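Flokine Dry Cleaning Block for Books

Home / Paper and Book Care / Cleaning / Flokine Block

In stock, ships from Inport
Block with linen pouch: $24.40
Refill crumbs, 100 g tin: $7

I started selling the Flokine block because I kept lending mine out and not getting it back. It's a soft, crumbly eraser that fits in your palm, and it takes surface dirt off old books without any water or spray (I'm nervous about liquids near paper and you should be too). You rub it lightly over the page edges or a cloth cover, it sheds little crumbs, the crumbs pick up the grime, and you brush them away. Then you look at how gray the crumbs are and feel a bit ill about the book you've been reading in bed!

I use it mostly on secondhand paperbacks. My usual haul comes from a box outside the thrift store, and those books have had a life - dusty tops, thumb marks along the fore edge, sometimes a price scribbled in pencil inside the cover. The pencil comes off nicely. Ballpoint doesn't, and neither does foxing, those brown freckles you get in older paper. I've had people write to me hoping for a miracle with foxing and I always have to let them down.

What you get

One Flokine block, natural rubber, medium soft
Linen drawstring pouch
Soft goat hair brush
2 sheets of Sjöberg blotting paper for catching the crumbs

The Sjöberg sheets are thicker than they look in the packet. I fold one down the middle, work over it, and tip the whole mess into the trash when I'm done. One sheet lasts me months. The brush is better than the one we used to pack, which dropped hairs into the gutter of every book I owned.

How I use it

Close the book and hold it shut fairly firmly, so dirt doesn't get pushed down between the pages. Start with the top edge, where the dust is. Brush first, then block, always stroking away from the spine. After that I do the fore edge and the bottom, and I leave the cover for last.

Go easy on glossy covers. They don't need the block at all, a dry cloth will do. On cloth bindings, try a corner at the back first, especially reds and dark greens from older publishers, as some of those dyes rub off on anything. Skip leather completely. For leather I like the Wernedo cream (we carry that too, look under Bindings), and a tiny dab goes a long way.

If you're cleaning inside pages, switch to the loose crumbs from the refill tin. Sprinkle, roll them around with your fingertips in small circles, brush out. It's slow and pretty soothing. I did a 244 page gardening book that way in one evening with the radio on, and I'd do it again.

Questions I get a lot

Does it go bad? Eventually. Keep it in the pouch and out of the sun. When the outside gets hard, slice off a thin layer with a kitchen knife and carry on.

Can I use it on comics? On the white borders, yes, with a light hand. I'd stay away from the printed areas of anything you care about.

Will it fix a musty smell? No, sorry. Stand the book open somewhere dry and airy for a week or so and try your luck.

Can I send it back? Yes, within 100 days, unused. Once it's crumbed all over your table it's yours.

Wholesale packs of 7 come back in March, and there's a sign-up box at the bottom of the page if you want an email from me.
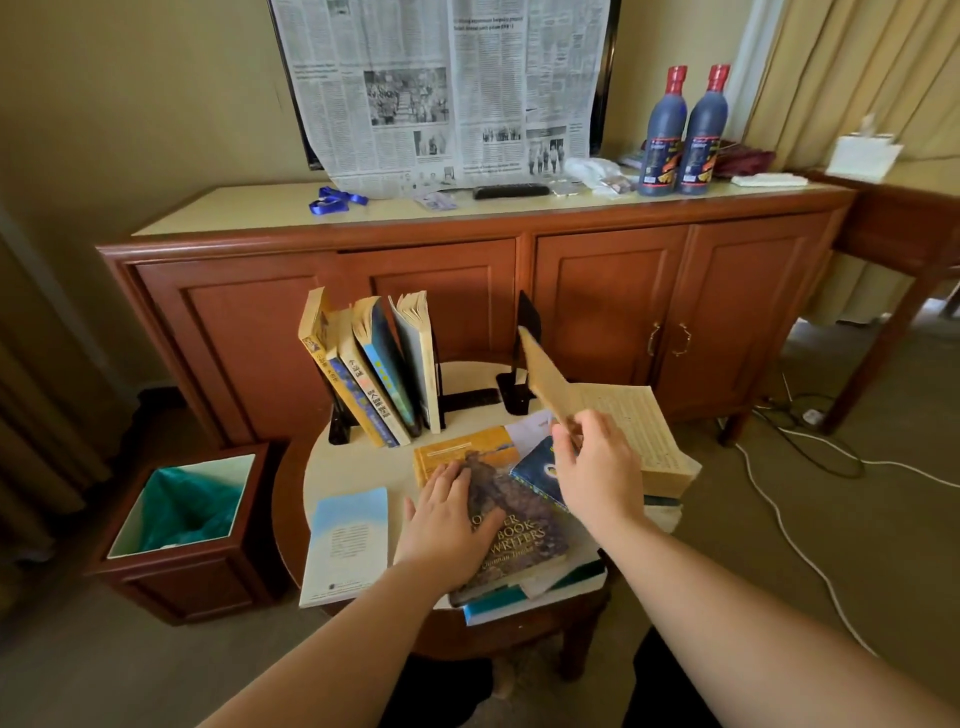
Text: the paper and book care desk, Inport

I write the pages for this part of the shop and answer the mail too, usually before 10 a.m. Next on my list is a page on the Wernedo cream.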